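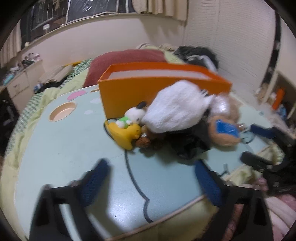 4.2 Gripper setup and upkeep

Pad wear is the first thing that goes on the Grurkelero hand gripper, so the upkeep schedule is built on it. Pads come from Skerico, cut to length, glued to the inner face of each finger. Checked at the start of every session and again after 50 episodes. In Fig. 3 (upper) both pads are in view, blue mesh on the black fingers, with the gap between them over the pale table surface. That gap is what we look at when we pull stills for a wear check. If one pad edge has lifted it shows up as a step in the outline, though not on fast moves -- the fingers blur, as they do in the figure, and a blurred still is only good for a gross check (pad there or not there). For the proper check the gripper has to be held still against a plain ground for five seconds. We added that hold to the start of each recording in July and should have had it from the begining.

Replacement. Old pad off with a plastic scraper, never a blade. Residue wiped, finger left to dry, new pad pressed on from the base toward the tip. Clamp for 30 minutes. Shorter clamp times were tried at the Jikumville site and the tip end peeled. Both pads are always changed together, even when only one is worn. A new pad facing an old one gives an uneven close, and small plush then rolls out sideways on the squeeze. Pad changes are logged by episode number, not by date, which made the later analysis a lot easier.

Finger alignment. Fingers closed by hand, no object, checked against a paper strip. Strip should drag evenly along the full pad. If it slips at the tip, loosen the base screws a quarter turn, square up, retighten. The Sandhu jig does the same job faster but needs the fingers off the body, so we kept it for the full service. Screws get a paint mark after tightening. Mark broken = alignment redone before any more recording.

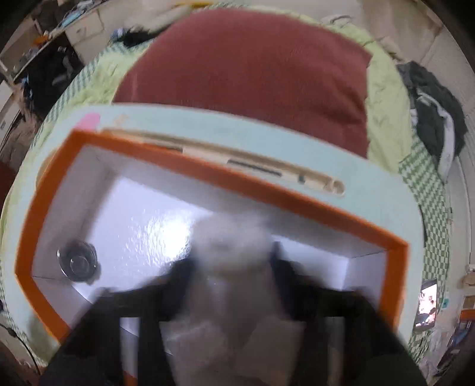

Camera exposure was the other recurring item, and the one we underestimated. Exposure is fixed at the start of a session, on a matte card, and then left alone. Works for bedding, fabric, painted surfaces. Works badly for anything shiny. The tray in Fig. 3 (lower) has a glossy white lining, crinkled like foil, and it throws a bright patch near the middle, close to where the fingers are reaching in. The clear cup at the left wall is a second difficulty, little contrast against the white. For containers of this type we now set the exposure with the card laid inside the container, then step down one stop. Rest of the room goes dark toward the corners, acceptable. Auto exposure was tested and dropped -- it hunts each time the black fingers move across a white background, and the tracker does not like it.

Lens care is short. Blower first, then a dry microfiber cloth, at every pad check. No sprays near the finger base, solvent gets into the slide and the close turns stiff. Lint from plush and blankets collects in the slide as well and has to be brushed out. Stiff close is the most common operator complaint and in most cases it was lint, not a mechanical fault. Brush, then cycle the fingers open and shut, then repeat the paper strip test. Only if that fails is the body opened.

With the schedule above the unit was kept in use for 2,428 episodes on a single body and a single pair of fingers. Pads are the only part we treat as consumable. Glue lot should be recorded too; we didnt do this for the first sessions and cannot seperate glue effects from pad effects there. Episodes with a failed strip test at the next check are flagged in the release and left out of the grasp results in Section 5.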